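Table Linen and Furniture: Frequently Asked Questions

Last updated 3 Aug 2026

These answers cover the tables, cloths, chairs and small items in the shared room on the window side of the Platton building. Booking questions are handled on a separate page.

Which tables have cloths?
The square activity tables and the smaller side tables. Both use the pink-and-white checkered cloth, stock number 2737. The low cabinets and the shelving unit are left bare.

Can I remove the cloth?
Yes, if your activity involves paint, glue or hot items. Fold it in quarters, pattern side in, and leave it on the shelving unit. Do not hang it on the coat rack.

How should the cloth be laid?
Center it so the overhang is even on opposite sides. The pattern may run straight or diagonally to the table edge. Both are acceptable, and there is no need to re-lay a cloth that is already flat.

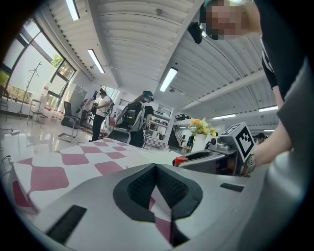

Checkered cloths in use on a large table and a smaller one behind it.

How are the cloths washed?
At 104°F with ordinary detergent and no bleach. Bleach turns the pink areas yellow. The cloths are line dried and pressed on the reverse. Light creasing after pressing is normal.

What do I do about a stain?
Blot it with cold water and a white towel. Colored paper napkins transfer dye and should be kept off the cloth. If the stain remains, put the cloth in the wash bin with a note stating what was spilled — the treatment for oil differs from the treatment for coffee.

Can I move the chairs?
Office chairs can be moved anywhere in the room. Roll them; do not drag them sideways, as this loosens the casters. Return them to a table when you finish. Metal chairs stay on the window side, where the floor finish is thicker.

Can I run a power cable across the floor?
Only along a wall or under a table. The floor is smooth and a loose cable slides when stepped on. Longer extension leads, labeled Nalier, are kept in cabinet 26.
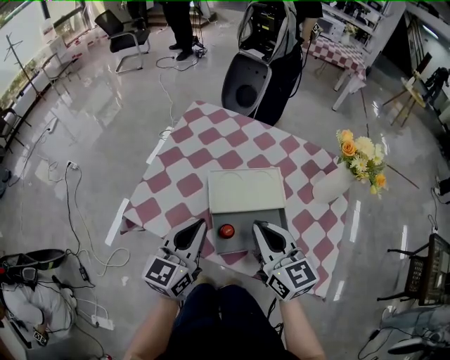
Room Services, Furnishings and Linen Team

What can stay on a table between sessions?
Small boxes, vases and the artificial flowers may stay. Food, drinks and anything with a blade must be cleared.

Should a vase be left standing or lying down?
Either is fine with artificial flowers. If the vase is on its side, keep it away from the table edge. A cloth gives little grip and a vase can roll when the table is bumped.

How are the artificial flowers cleaned?
With a soft dry brush, working from the center of each bloom outward. The leaves can be wiped with a damp cloth. Do not immerse the stems. The wire inside them rusts and marks the linen.

What is the white tape on the floor?
It marks table positions. If you move a table, put it back inside its tape at the end of your session. Report lifted tape and do not press it back down, as the adhesive does not hold a second time.

Can I use the shelving unit for my own things?
For the length of your booking only. Heavy items go on the lower shelves. Unlabeled items left overnight are moved to the Lysenko storeroom and held until the end of August.

Who do I contact about a damaged cloth or table?
Pádraig Egan, extension 1181. Give the table position and a short description of the damage. Replacement cloths are normally available the same day.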